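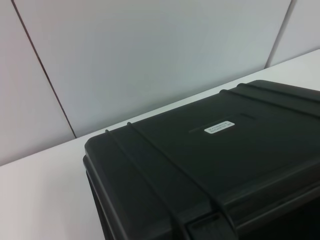

A big black case on a white table, from the robot's wrist camera.

How does a robot learn to open a box?

Quick version, for kids in a hurry. (Us too.)

You open boxes all the time. Lunch box, pencil box, toy box. You look, you grab, you lift. Easy. For a robot, not easy at all. First it has to find the lid. Then the latch. Then it has to know which way to pull.

The robot in our lab is named Ester. Ester has a small camera at her wrist. So she sees the world from where her hand is — like if you had an eye on your own wrist! Try it. Hold your arm out and pretend. Weird, right? Get close to something big and you only see a piece of it.

So Ester gets the case in pieces. A round corner. Ribs sticking up from the lid. A little white label. Part of a latch, down low. Dark plastic makes it harder, becuase black on black has hardly any edges to look for.

What we wanted to find out

Does a robot do better if it takes a second look before it grabs?

Vira Yurchenko thought yes. Hadi Sayegh thought it would just be slow. Good! Two ideas that don't agree make a good test.

How we tested it

Two ways of working. Same robot, same cases.

Way one, called Quick Grab. Look once. Reach for the latch.

Way two, called Look Again. Look once, make a guess, move the wrist a little, look again. Fix the guess. Then reach.

Before any of that, Ester needed practice pictures. We gave her 1,065 of them, and people marked the latch in every one. Jade Carrier did a lot of the marking. Her favorite part was when she was finished.

Then the real tries. 213 for each way. That's a lot of reaching for latches.

What happened

Quick Grab found the latch 100 times out of 213. Less than half.

Look Again found it 156 times out of 213. Much better!

Was Hadi wrong? Nope. Look Again really was slower, every time. So they were both right about somthing.

Why does a second look help?

Cover one eye and look at a mug. Now move your head sideways. The handle shifts more than the wall behind it, and your brain uses that to tell what's near and what's far. Ester's wrist move does the same job. A bump that sticks up shifts one way, a flat label shifts another. Now she has a better clue about which is which.

Words to know

Latch — the part that holds a lid shut.
Trial — one try in a test.
Data — the stuff you write down so you can check it later.

Your turn

Put a box on a table. Look at it through a paper tube, one eye only. Point to the latch or the edge of the lid. Then move the tube and point again. Did your finger move?

Next we try shiny cases. Ester may not like those.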